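Waldale to Extend Library Hours After Survey of Cardholders

The Waldale public library will stay open later on four evenings a week starting in September, after the town council voted to move money from an unspent road fund to pay for the extra staff time.

The vote ended a discussion that has come up at budget time for several years. The library on Coughlan Street now closes at 5:30 p.m. on every day it is open. Under the new schedule it will close at 8 p.m. on four of those days. Morning hours will not change.

Library director Loubna Berrada told the council that the present hours shut out people who work a regular day shift, along with high school students who have practice or jobs after class.

"People pull on the door at a quarter to six and it's locked," Berrada said. "They come straight from work and they've missed us. We hear it at the desk all the time." 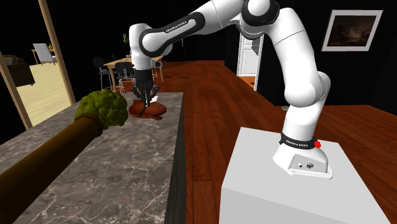 WALDALE, May 12, 2022 – The change follows a survey the library mailed to cardholders over the winter. Staff received 1,764 completed forms. Evening hours were the most common request, ahead of more parking and a larger selection of large-print books.

The library also asked people which evenings they would use. Early in the week was the clear favorite, and the four late nights were picked from those answers. The exact days will be posted at the front desk and on the town website once the staff schedule is final.

Two part-time positions will be added at the circulation desk. Both will be advertised next month, and Berrada said she expects to have people trained before the new hours begin. Current employees will be offered the evening shifts first.

Not all council members were in favor. Those who voted no said they supported the library but did not want to use one-time money for a cost that will come back every year. The road fund balance was left over when the resurfacing of Kanen Avenue came in under budget, and it will cover the added wages for the first year only. After that, the hours will have to be paid for in the regular library budget.

Council member Zineb Ouali, who made the motion, said the town would have a full year of attendance figures by then.

"If the building is empty at seven o'clock, we'll see it in the numbers and we can change it back," Ouali said. "I don't think it will be."

The library tried late hours once before, on a single night a week. That trial ended when the heating system failed and the building closed for repairs, and the late night was not brought back when it reopened. Berrada said attendance during the trial had been good in the first weeks and then uneven, which she put down to people not being sure which night it was.

The longer hours will also free up the meeting room on the lower level. At present, groups that want to meet after closing need a staff member to stay and lock up, and the library can agree to that only a few times a month. The room holds 14 people at the large table, or more with the table folded away. Under the new schedule, any group with a Waldale cardholder as its contact person can book it until 7:45 p.m. There is no charge for nonprofit groups.

Homework help, now offered after school, will move to a later start on two of the late evenings. The Vemthorpe bus stops across the street until 8:20 p.m., so students who live on that side of town will be able to get home without a ride.

The children's room will close at 7 p.m. on late nights, an hour before the rest of the building. Story time stays in the morning.

In other business, the council approved the purchase of 316 new folding chairs for the town hall auditorium, replacing a set that has been in use since the building was renovated. The old chairs will be offered to local churches and clubs before any are thrown out. Groups that want some should call the town clerk's office.

The council also put off a decision on the parking lot behind the fire station. Members asked for a second estimate on drainage work and will take it up again at the next meeting.

Residents with questions about the library schedule can stop by the front desk or leave a message on the library's main line. Book returns are open at all hours through the slot on the Coughlan Street side of the building.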